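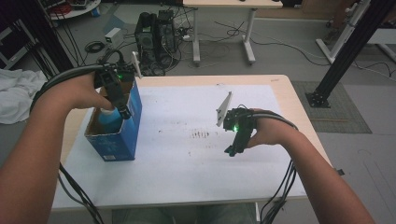
Letting them be bored for a bit

My youngest came to me in the first week of the summer holidays and announced, with real tragedy in his voice, that there was nothing to do. He has a shelf of books, a bicycle and a brother, so I'm afraid I laughed. Then I did what I always do and started listing things — we could bake, we could ring Grandma, we could go to the swings — and he turned down every one of them before I'd finished saying it.

Zdenka Halilović, who runs our parents' evenings in Otley, had a good talking-to ready for me when I told her about it (a kind one, with cake). Her view is that we jump in far too quickly. A bored child is a bit like a hungry one half an hour before tea, she said, grumpy but perfectly all right, and if you can bear the moaning for a while they will usually wander off and find something for themselves.

So I tried it. I said "Oh dear, that does sound dull," and carried on peeling potatoes. He lay on the kitchen floor for what felt like most of the afternoon, though the clock said 40 minutes, and then he got up and began building a hotel for snails behind the shed. It had a car park!

It doesn't work every time, and with very little ones you do need to stay close by. But if you'd like to swap stories, Zdenka is giving a talk on quiet afternoons and screens on September 12, 2023, and younger brothers and sisters are very welcome to come along and be bored at the back.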